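Home Notebook Glazes Kiln log Contact

2 min read

July, kiln log, just after 4

Second go at the Hallon white and I'm so much happier with it! Rungnapa thought I'd been putting it on too thick (she was right, annoyingly), so I thinned it down and gave each tile two quick dips. Batch weighed out at 2000 g dry, same recipe as before, only with the Pella clay swapped in.
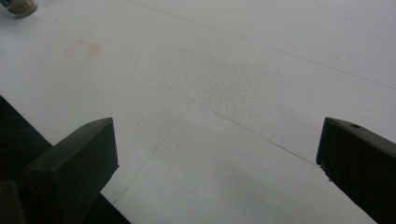 Slower cooling next, I think. The Emorton kiln drops like a stone once it's off, and Chutima reckons that's where my pinholes come from – she holds hers for 4 hours on the way down and they come out lovely. Must ask her for the exact programme.

Still to do: sieve the leftover bucket, relabel the Nakpan jars, order more cones.

Print this page E-mail this page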